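I've been folding shirts for a living for six years now, and last week I sat on a stool and watched two arms do it instead. Weird feeling! We do finishing for a few small uniform companies (polos, tees, the odd apron) and the big order for Schnyder goes out in June – 2000 tees, every one of them folded to the same rectangle.

My boss Luzius Aigner had been talking about robots since forever, and most of us filed it next to the new break room he also keeps promising. Then he cleared out the back table and there they were. I've got the job of babysitting them, so I get to see all of it up close: the brown paper, the blue tape, the green shirt. 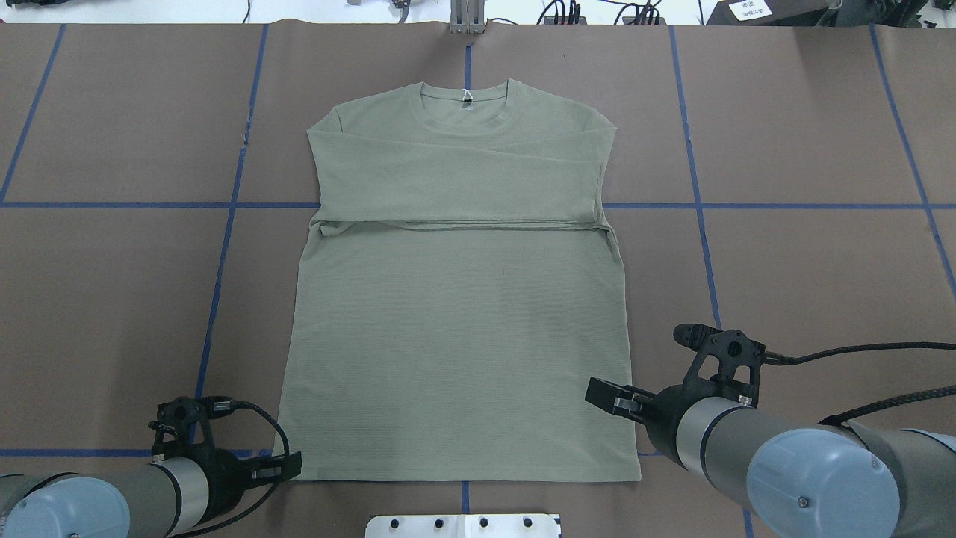
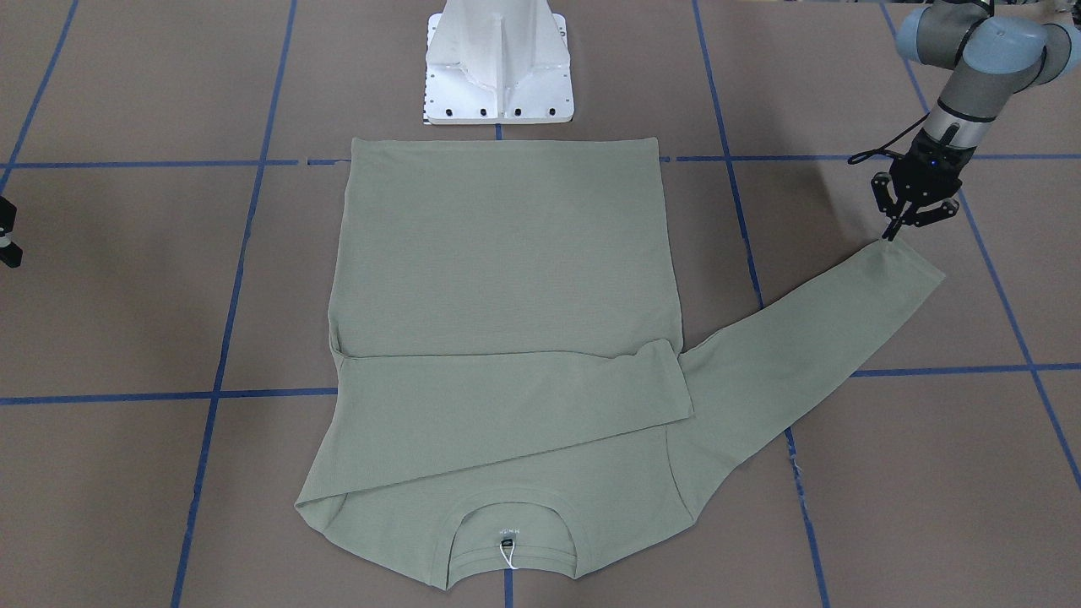
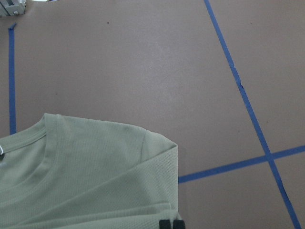 What I didn't expect is how much I'd have to think about my own hands. When I fold, I give the collar a little tug and kind of smooth with my forearm on the way down, and I had no idea I did that until I had to explain it. Luzius wanted it all written down. I filled 2 pages and it still doesn't sound like folding.

The mood on the floor is mixed. Some of the girls at packing are thrilled, because wrists (mine click, if you want to know). Others are doing the math on hours, and I can't blame them. Luzius says the plan is to move people over to inspection and mending, and he's put that in writing for the 27 of us – which is more than my cousin got when Cendale changed over their line. Inspection pays the same. It's also a lot of staring, and you can't chat the way you can at a folding table, and I'm going to miss that part the most.

Anyway, I start the inspection training on Monday. If anybody has a good trick for tired eyes, put it in the comments, and yes, I've already tried the cucumber thing.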